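Spent the spring replacing my old toaster oven and learned more about countertop ovens than I wanted to. Short thread for anyone in a small apartment.

1/ The old one was a Kozma, 800 watts. It made fine toast. It took most of an hour to bake two potatoes and the door spring went in May.

2/ I wanted something that could do a tray of vegetables without turning on the big oven. My kitchen in Turham faces west and by 5 p.m. it's already warm in there.

3/ Check your outlet before you check reviews. Mine shares a circuit with the fridge and the kettle. A 2000 watt model was never going to work, so that cut the list in half.

4/ Measure the depth with the door open. Store pages give you the closed size. The first one I ordered, from Grelemier, stuck out past the counter when the door was down, and I sent it back.

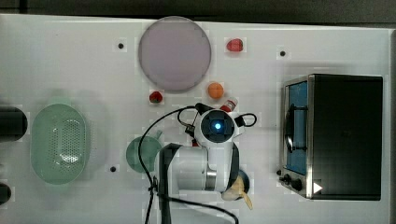 Toaster oven on the right, pink plate, a couple of strawberries.

5/ Look at the crumb tray. If it slides out the front you'll clean it. If you have to tip the whole oven to get at it, you won't - I didn't, for years.

6/ Preheat times in the manual are optimistic. I put a cheap oven thermometer on the rack and mine needs roughly 2 more minutes than it says. It also runs a little hot at the back, so I turn the tray halfway.

7/ Leave space behind it and above it. No bread bag on top, no paper towels next to it.

8/ The shop on Jilstead Road takes old small appliances on Wednesday mornings. They took the Kozma, cord and all, no charge.

9/ Next up is finding a baking sheet that fits. The standard quarter sheet is too wide by a hair. If you have one that works in a small oven, tell me the size.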